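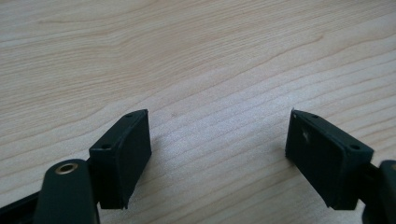

¿Con qué se limpia el tablero a diario?
Con un paño de algodón apenas humedecido en agua, pasado siempre en el sentido de la veta y seguido de un paño seco.

Mesa Gomeo, tablero de madera clara
Referencia 602
Fabricante: Devholm

El tablero es de madera en tono beige cálido, con veta fina y ondulada. El dibujo cambia de una pieza a otra: hay zonas lisas y pálidas, y otras con líneas más juntas y oscuras. Estas diferencias son propias del material y no se admiten como motivo de devolución.

Medidas y montaje
Ancho del tablero: 81 cm
Grosor del tablero: 4 cm
Se entrega con las patas desmontadas. La llave va en la bolsa de tornillería.

Cuidado
No usar lejía, amoniaco ni estropajos. Los líquidos derramados se recogen en el momento – el café y el vino tinto son los que más manchan. Para el repaso anual, aceite incoloro Ķēniņš en capa fina, y 5 horas de secado antes de volver a usar la mesa.

Garantía y recambios
Tornillería y patas sueltas disponibles en el almacén de Dondville. Indicar la referencia en el pedido.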